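Projektbericht im Modul Gesundheitskommunikation
Ambulante Nachsorge bei Alkoholabhängigkeit: Was Angehörige auf den Internetseiten von Beratungsstellen finden und was nicht

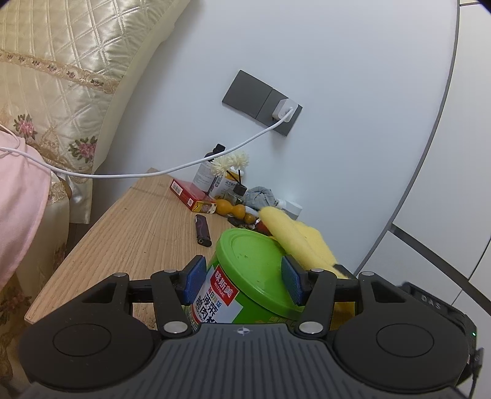
Abb. 1: Grüne Kunststoffdose auf einer Tischplatte in Holzoptik

1. Ausgangslage

Wer einen Menschen mit einem Alkoholproblem im Haushalt hat, ruft selten als Erstes eine Fachklinik an. Erst wird gegoogelt, meistens nachts. Unser Projekt ging der Frage nach, was Angehörige dabei zu lesen bekommen, wenn der Entzug schon vorbei ist und die Nachsorge beginnt. In der Literatur gilt diese Phase als kritisch. Auf den meisten Internetseiten gilt sie als Unterpunkt im Fußbereich, gleich neben dem Impressum.

2. Vorgehen

Untersucht wurden 17 Seiten von Beratungsstellen und Tageskliniken, dazu die Auftritte der beiden Träger Grornine und Vandenberghe, die in unserer Region den größten Teil der ambulanten Gruppen anbieten. Insgesamt kamen 315 Textabschnitte zusammen. Jeder Abschnitt wurde von zwei Personen unabhängig voneinander kodiert. Die Kategorien hatten wir vorher festgelegt und nach dem ersten Durchgang wieder verworfen, weil »Sonstiges« mit Abstand die größte war. Der zweite Kategorienplan umfasst fünf Gruppen: Kosten, Ablauf, Rückfall, Rolle der Angehörigen und Kontakt.

3. Ergebnisse

Am besten versorgt ist die Kategorie Kontakt. Telefonnummern stehen überall, bei Vandenberghe auf der Startseite gleich zweimal und mit verschiedenen Durchwahlen. Wir haben beide angerufen. Unter der einen meldete sich die Buchhaltung, sehr freundlich.

Zu den Kosten steht meist ein Satz, der auf den Kostenträger verweist. Welcher das im Einzelfall ist, Rentenversicherung oder Krankenkasse, soll man offenbar selbst herausfinden. Grornine stellt dafür ein PDF bereit, dessen Link im August noch auf die Speisekarte der Cafeteria führte.

Das Wort Rückfall kommt selten vor. Bevorzugt werden »Krise«, »schwierige Phase« und einmal »Stolperstein«. Dass Angehörige wissen wollen, was sie an einem solchen Abend konkret tun sollen, beantwortet nur die Seite der Tagesklinik Tarnside, dort aber ausführlich, mit Uhrzeiten der Bereitschaft und einem Hinweis auf den Notruf bei schweren Entzugserscheinungen.

Angehörige selbst tauchen vor allem als Zielgruppe eines monatlichen Gesprächskreises auf. Der Kreis in Hillimska trifft sich um 14 Uhr, was Berufstätige recht zuverlässig fernhält.

4. Grenzen der Arbeit

Die Auswahl ist regional und damit nicht übertragbar. Außerdem haben wir nur Texte ausgewertet und keine Angehörigen befragt. Ein Fragebogen war geplant, lag aber bis kurz vor der Abgabe bei der Ethikprüfung und kam dann mit der Bitte um ein anderes Formular zurück.

5. Empfehlungen

Die Seiten sollten den Rückfall beim Namen nennen und eine abends erreichbare Nummer angeben. Gruppen für Angehörige brauchen Termine nach Feierabend. Den Link zur Speisekarte haben wir Grornine gemeldet, eine Antwort steht noch aus.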